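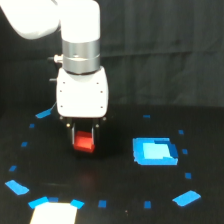
Bart De Bruijn would have thrown out most of the failed runs. He told the rest of the group so in September, and he still thinks a robot learns a simple job fastest when every recording it studies ends with the block where it belongs. Jelle Bosman had kept them all in, and the two spent a good part of the fall finding out who was right.

The job is picking up a small red cube and putting it down on a blue goal inside a ring of blue tape. Their lab, Dekker, in Otermont, uses it to test a training method called Girnunex. A person steers the arm through the task many times, the software records the camera view and the motion together, and a network is then trained to produce the motion from the view alone.

Bosman's set held 424 recordings. Twelve of them were fumbles, where the person steering missed the cube or let it slip and had to go back for it. De Bruijn's set was the same with the fumbles removed, which left 412. The two networks were otherwise trained alike, on the same machine and with the same settings.
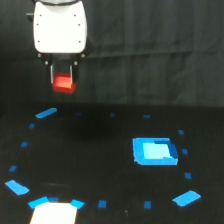
Both networks did well when the cube started near the middle of the ring. The difference showed up close to the tape. The network trained on clean runs would sometimes close its fingers on nothing and carry on to the goal as if it had the cube. The other one more often stopped, opened up and tried again.

De Bruijn accepts the result but not all of the explanation. The fumbles also happened to be the longest recordings, he points out, so Bosman's network saw more views of the gripper low over the table. A fair test would replace them with clean runs of the same length, and those have yet to be recorded.

The group's write-up, dated 16/11/2020, lists that as the next step. It also covers a change of gripper speed that made no difference to either network. Brotavon, which pays for part of the work, has asked for the same comparison with 2 cubes on the table.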